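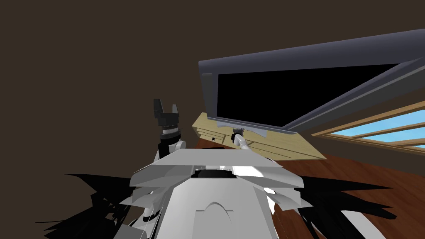
Curnasell, 2021-08-20

Going to put the whole water bill business in one thread, as people on the street keep asking me the same things and I keep answering half of them.

1/ Our bill for July came in at 943 dollars. The bill before it was 12. Two people live here. We have no pool and the yard is mostly gravel.

2/ I called the utility the day it came. They told me the meter reading was correct and that I probably had a leak. I asked how they knew the reading was correct. They said because it was on the bill.

3/ So I did the leak test. You shut off every faucet, turn off the ice maker, and go look at the meter. Mine has a small red triangle that spins if any water is moving. It did not move. I left it an hour and went back. Same numbers.

4/ I also put food coloring in both toilet tanks and waited half an hour before looking in the bowls. No color in either one. If you have never done this, use blue. Yellow is useless.

5/ Then I wrote down the number on the meter and compared it to the number on the bill. The bill said 1422. The meter said 287. Those are the same units. I checked that twice, including with the little chart on the back of the bill.

6/ Called again. This time I got Milagros Rengifo in billing, who was very good. She asked me to read her the serial number stamped on the lid of the meter. It did not match the one on my account.

7/ My account had the serial number for a meter on Drirnach Street. Ours were both replaced in the same week this spring, and the two numbers got swapped when they were typed in. The Drirnach meter belongs to a car wash.

8/ This means the car wash got my bill. I have not heard how they felt about it.

9/ Getting it fixed took longer than finding it. They needed a photo of the meter face, a photo of the serial number, a copy of the bill, and a signed form. The form can't be sent by email. You can mail it or take it to the counter on Nikolaidis Avenue, which closes for lunch.

10/ Take the photos in the morning if your meter box faces east like ours. Mine had glare on them in the afternoon and I had to redo both. Bring a rag, too. The lid was covered in mud and there was a spider living under it.

11/ Kastriot Obradović two doors down had his meter replaced the same week as mine. His serial number is also wrong on his account. His bill happened to look normal, so he never checked. He is now waiting on a corrected one and doesn't know yet if he owes more or less.

12/ What to do if you are anywhere in Curnasell and got a new meter this spring: find the serial number on the lid, find the one on your bill (top right, small print, under the account number), and see if they are the same. It takes five minutes.

13/ If they don't match, ask for billing and skip the leak line. The leak line will only send you a brochure. I have two of them now.

14/ Do not just stop paying. I asked about this. You can request a hold on the disputed amount, and they can't charge a late fee while the hold is on. You have to ask for it by name. It is called a "billing review hold."

15/ Someone asked about autopay. I had it turned on and turned it off the same afternoon the bill came, with four days to spare. If yours has already gone through, Milagros said they can send a check or leave it as a credit. The check takes six weeks.

16/ A few of you asked if sewer charges get fixed too. Yes, they are figured from the water reading, so they get redone at the same time. Look for it as a separate line on the corrected bill.

17/ My corrected bill is supposed to come with the next cycle. I will add the amount to this thread when I have it in my hand.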